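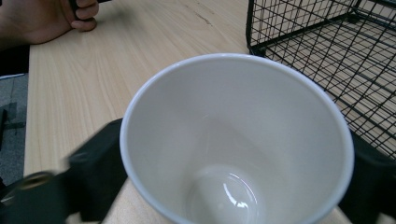

Right, I have finished walking every street in Mungate and I need to talk about it. Every single one! Courts, lanes, the dead-end behind the bowls club, the lot. Thread.

Started last July with a paper map from the newsagent and a green highlighter. The rule was simple: if I'd walked the full length of a street, I could colour it in. Driving didn't count. Running for the bus didn't count either (I tried to argue this one with myself for a week).

The council street index lists 600 names. I'd lived here nine years and I reckon I could have told you where thirty of them were.

First big discovery was Plondden Street, which stops at the creek, disappears, and starts again on the other side with the numbers carrying on as if there were a bridge. There has never been a bridge. A bloke watering his tomatoes on the far side told me his parcels go to the wrong bank all the time and he's on first-name terms with the people who live over there.

Second thing: the letterboxes. Oh, the letterboxes. There's a brick one on Liem Avenue shaped like a lighthouse, with a little railing around the top. Three doors up somebody has answered with a windmill.

The laneways were my favourite by miles. Half of them aren't signed, so you need the old survey map at the library to know what they're called. Yoga Wuisan at the local studies desk got the big flat drawers open for me and we lost a whole afternoon to it. He was as bad as I was.
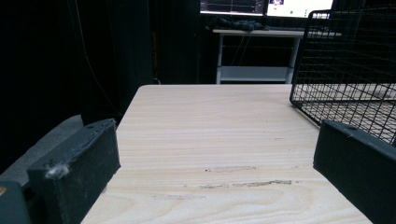

Unstead Lane is the one I'd send you to first. It's bluestone down the middle, jasmine over nearly every back fence, and so narrow you can touch both sides if you've got decent arms. It used to be the night cart lane, so maybe don't think too hard about the puddles.

Worst street, and I say this with love: the service road beside the tile warehouse. No footpath, no shade, trucks. I did it on a 38 degree day in thongs like an absolute goose.

People kept asking how I planned the routes, and the answer is badly. For months I just went wherever looked nice, which left a hundred tiny scraps all over the map. Then Darmawan Rondonuwu from my old netball team sat me down and showed me how to do a neighbourhood in loops, always turning left, and I got through the whole east side by Christmas.

Gear, for those who asked: one pair of runners (resoled), a hat, a water bottle, the map in a zip bag. The map is in pieces now. The folds went first and I've got it stuck together with that brown parcel tape, so a bit of the railway precinct is gone forever.

Dogs met: heaps. Special mention to the old kelpie on the corner near the primary school who walked me to the end of her street every time and then turned around and went home.
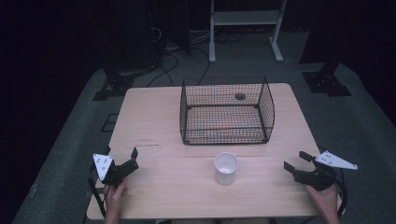
The hardest part was the new estate up on the hill. All the streets are named after birds and they all curl back into each other. I coloured in Wagtail Court twice and missed Plover Close completely, so I had to go back for a street with four houses on it. Very nice houses though, and a lady there gave me a bag of lemons.

Last street was this morning. I'd saved Station Parade, which I must have walked a thousand times before all this, but I'd never coloured it in. Got to the end, got the highlighter out on the bench by the ticket machine, and it had run dry. Finished it off in blue biro.

If you want to try it in your own suburb, ask your library for the street index and just start with the block you live on. And send me your letterboxes, please. I'm serious, I want all of them.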